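Evening all. I've been promising for ages to write up what I know about how the electric came to Hirken, and the kettle's on, so this may go on a bit. Bear with me!

The village went without mains power long after the town had it. People had paraffin lamps, a range for cooking and a wireless that ran off an accumulator, and you carried the accumulator down to the garage to be charged. Woe betide you if it ran flat in the middle of a play.

The company that wired us up was called Plurora, which had started life running a mill turbine on the river and grew from there. Their first canvass found 684 households in the district, and a good many of those said no thank you. My grandmother was one of them. She thought it would leak.

What changed minds was the showroom in Junano. Plurora took a shop on the main street, put a cooker and an iron in the window and gave demonstrations in the afternoons – with tea, and I suspect the tea did a lot of the work. My grandmother went for the tea and came home wanting an iron.
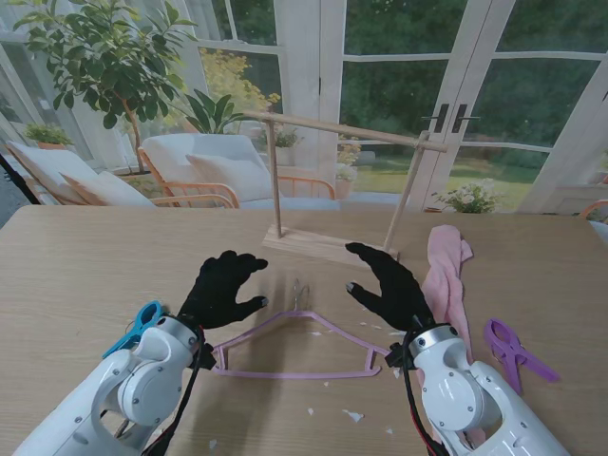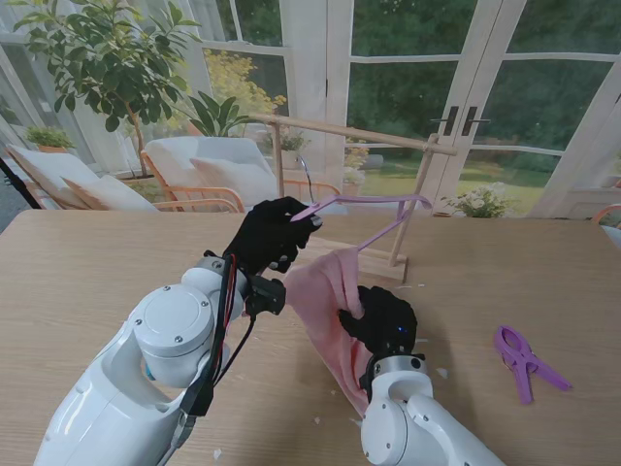
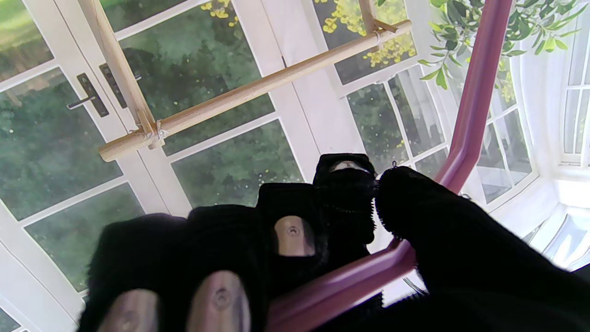
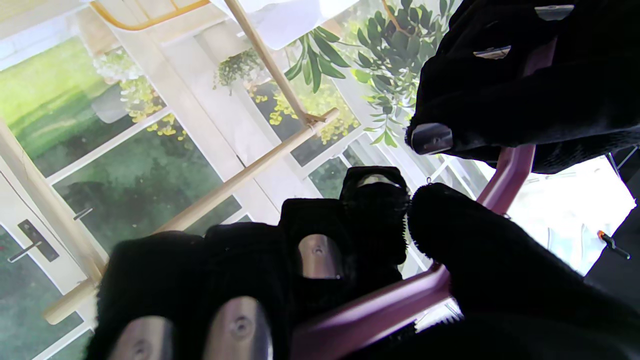

The iron is what I most wanted to tell you about, as it was the first electric thing in our house and it cost more than her winter coat. She ran it off the light fitting in the kitchen, as everyone did then, with the flex hanging down over the table. Every shirt went straight from the board to the back of the door, and if she'd had a plastic hanger like the lavender one in the second picture she would have thought herself very grand. Ours were wood, and they snagged.

Now the poles. The gangs came through in May and dug the holes by hand, and the old people used to say that the stretch over the hill took longer than all the rest put together. The line crew lodged in the village while they did it, and two of them married here and never left. I'm descended from one of them, so I have a soft spot.

I've been through the minute book at the library and it says 3014 poles for the whole scheme, which seems a tremendous lot until you walk the route. I have walked a fair bit of it. Several of the farms out past Sutanto weren't joined up until the second phase, and they were still cross about it when I was a child.

The switching on was at 7 in the evening in the parish hall. There was a speech that everybody remembered as too long, then the lights came up and my grandmother saw the state of the ceiling. She said they ought to have whitewashed it first.

I'd love to hear from anyone whose family worked for Plurora, or who has one of the old bills with the little turbine printed at the top. I have two and would gladly scan them for you. More tomorrow on the Junano showroom, if I can find the box I put the leaflets in.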